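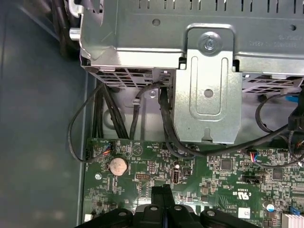 Slamet Simanjuntak refurbishes office desktops at Skolach, where over 2,000 machines come through in a year. Asked where a teardown begins, he names the cables.

"Drive leads first, then the small sensor plugs on the board edge," he said. "Pull on the plug, never on the wire. The headers break before the wire does."

He leaves the drive cage until the leads are clear, and replaces every coin cell regardless of its reading.
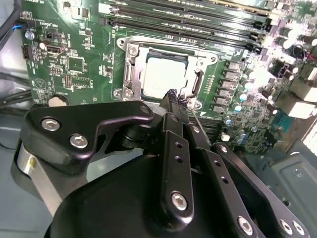 The processor gets more of his time. Old paste is wiped off the heat spreader while the chip is still clamped in the socket.

"If I open the lever, I have to inspect the pins. That adds 2 minutes, so I open it only for a swap."

Memory is tested on Tuesday, in batches.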